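Subject: Re: [club-kit] Bumesach order, match polos and warm-up tops

On Monday evening the kit rep wrote:
> Hi all, good news from the Hitico end. They can do the new Bumesach
> polo in club colours, with the side panels printed and the badge heat
> pressed. The fabric draws sweat away from the body and there's a mesh
> strip between the shoulders, so it'll be far cooler than what we wear
> now. The cut is a bit closer too. They want a decision before the end
> of the month to hold the price, and the more of us who order the
> better it looks on court. I'd suggest two polos each and the long
> sleeved top as an optional extra. Shout if you have objections.

I have objections.

First, the sweat business. We were told the same about the Getus shirts, nearly word for word, and anyone who played the away fixture in them will remember peeling the thing off in the car park. I'm willing to believe a shirt can dry faster than cotton. I'm less willing to believe that a strip of mesh the width of my hand makes me "far cooler" in the third set, and I'd like to know who measured it and against what. The leaflet says 168 grams per square metre for the body fabric. My old plain polo is lighter than that, has no mesh and cost me next to nothing.

Second, the cut. "A bit closer" on a page of tall nineteen-year-olds is one thing. Half our second team is past fifty. I tried the sample that was hanging in the office and had to go up two sizes before I could serve without the hem coming up over my stomach, and at that size the shoulder seams were halfway to my elbows. The size chart goes by chest only. No back length, no sleeve, nothing on how much it shrinks at 40 degrees. If we order from that chart we'll be sending things back, and printed club kit can't be sent back. It's in their terms, near the bottom.

Third, the badge. Heat pressed badges come off. On the Getus tops they started lifting at the corners before the season was out, and mine went through the wash inside out and cold, as instructed. Embroidery costs more and can scratch a bit on the inside, I know, but it stays on. Did we ask for a price with it? The quote I saw has one line for "badge application" and leaves it at that.

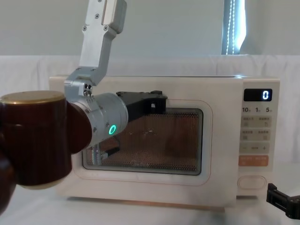

Zawadzka came back to me off list when I grumbled about this over the weekend, and said I could pass it on: the badges on the Getus lot failed because they were pressed over a ribbed fabric, the Bumesach body is smooth, and she has worn a pressed badge on a smooth shirt for 5 years without trouble. She also thinks I'm being unfair about the mesh, as the women's version has a bigger panel and she noticed the difference in July.

Fair enough, and I'd still want to see one washed twenty times before we put it on the whole club. One shirt that lasted is one shirt. The women's panel may well be better, in which case why is ours smaller?

Now the money. The total for the first batch is 215 pounds more than we paid last time, and as far as I can tell we get the same number of shirts. The rep's answer is that it's "a technical garment". So was the last one, according to the swing ticket. If the extra is for the printed side panels, then I'd ask who wants printed side panels. Plain navy with a white collar has looked perfectly decent on court for as long as I've been playing, and when somebody new joins they can buy one anywhere and have it match. With the printed version we're tied to Hitico until they drop the design, and then we're a club in two different shirts.

As for holding the price until the end of the month, they said that last year too and the price was the same in spring.

What I'd suggest:

Order 2 samples, one in each cut, in sizes that real people here take. Pay for them if we have to. Let somebody play in them and wash them.

Get the quote again with embroidery, and again without the side panels, each on its own line.

Ask for body length and sleeve length for every size.

Leave the long sleeved top out of it for now. It has thumb holes. I can't hold a racket properly with a thumb through a cuff and I doubt I'm alone.

If the samples hold up I'll order mine with everybody else and say no more about it. Until then please put me down as a no.

--
club-kit mailing list
To unsubscribe, send a blank message with "unsubscribe" as the subject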